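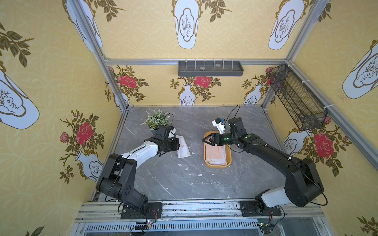 Brunstead, 21 March 2023
By Chenxi Dong

Envelopes, cards, writing paper. All over the house by February, every year. Few things that work for us.

One tray. Not a drawer, stuff dies in drawers. A tan-orange one with rounded corners does nicely, paper and envelopes stacked flat, pink in with the white, don't bother sorting by colour. Stop when the stack reaches the rim.

Fancy envelopes (gold borders etc) go in last so they sit on top. Fold marks? Under a heavy book overnight, 14 hours if you can wait.

Crumbs. Marble with white veins hides white bits something awful. Wipe BEFORE the paper goes down, dry cloth first, then damp, then dry agian. Never spray near the tray.

Plant on the same table is fine, small one, dark pot. Keep it behind the paper and water it at the sink.

Use the walls. Wire mesh basket on the side wall, held up with white zip ties, cheap and no drilling if theres a post handy. Pull them tight, snip the tails. Shelf with divider pegs higher up for the odds and ends you dont need daily.

Busy wallpaper (roses, vases, the lot) - keep the table plain or you'll never find a thing.

Stamps: still no good answer. Evaristo Ayala in Rurkbridge wrote in to say an old tobacco tin. Will try.

Last updated: February, tray bit added later

Contact | © Bavbridge Household Tips | Back to top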